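Interview: Moving the Tables at Pamberg Hall

The reading rooms at Pamberg Hall are to reopen in December, and the furniture is being returned to its places one room at a time. Responsibility for the tables rests with Shivam Grewal, who has managed the building's furnishings for nine years.

Mr. Grewal received us at 2 pm in the former map room. He explained that the Hall owns over 2000 pieces of furniture, each entered in a register begun by his predecessor. The long green-topped tables appear under the heading 3657.

"They were bought for the Abdelaziz reading room and have been in use ever since," he said. "The green is easy on the eyes. Readers ask for those tables by color."

Under the Hall's rules, a table of this length is handled from both ends and cleared before anyone takes hold of it.
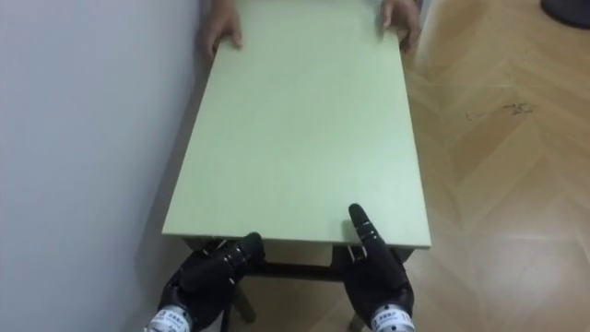
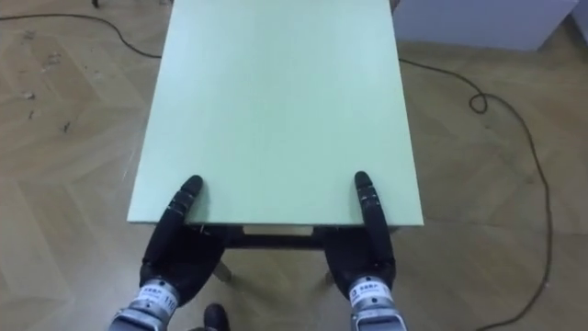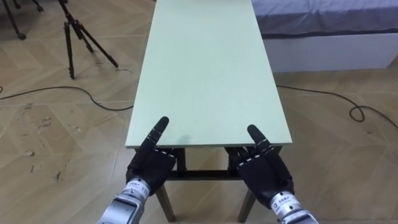 "The top must be bare," Mr. Grewal said. "A pencil left lying on it will roll, and then somebody reaches for the pencil and lets go of the table."

He was equally firm on the subject of floors. Dragging is prohibited throughout the building, including in rooms that are due for refinishing. Cables are a standing concern, and he has asked that the Grakberg wing be supplied with additional wall outlets before readers are admitted.

Asked whether newer furniture had been considered, he confirmed that the supplier Kodine had submitted a proposal for 20 folding tables. It was declined.

"Folding tables have their place," he said. "A reader who stays until closing wants something that stands still."

The Abdelaziz room will be furnished first, followed by the Grakberg wing. Chairs will be delivered separately, and the seating plan will be posted at the front desk.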